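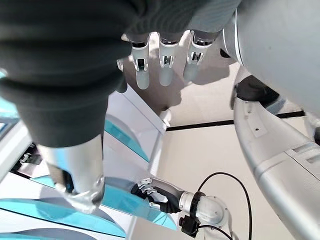 How much water for a sourdough starter in a cold kitchen?

Haruna
My starter was strong in May, but now my kitchen is cold and it rises very slowly. I feed it with the same weight of flour and water. The recipe I follow wants 500 grams of flour and 300 grams of water, and my dough stays flat. 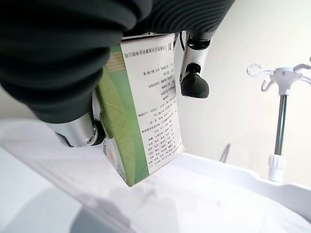 I use white flour from the supermarket. I already tried to wait until evening, but then the dough became sticky and sour. Should I change the water, or only the time?

Hesanden
Please change one thing only, so you can learn from it. I would try in this order:

Feed the starter in the morning with warm water, not hot.

Put the jar in the oven with only the light on. 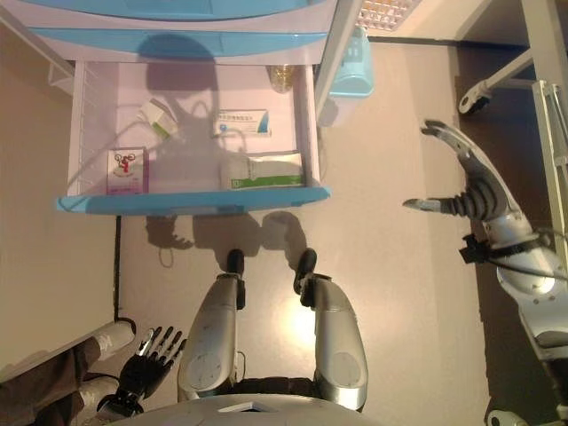
Wait until it has doubled, and only then mix the dough. With mine this takes 6 hours in winter.

If it is still flat, replace a spoon of the white flour with rye. I had the same trouble in my first winter and the rye helped very much.
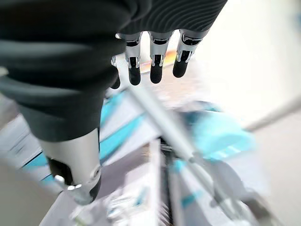

Prandon
I don't agree about the oven light, mine made the jar too warm and the starter smelled like nail polish. Top of the fridge is ok. Also 300 g water is a bit dry, I use 400 and bake in a pan.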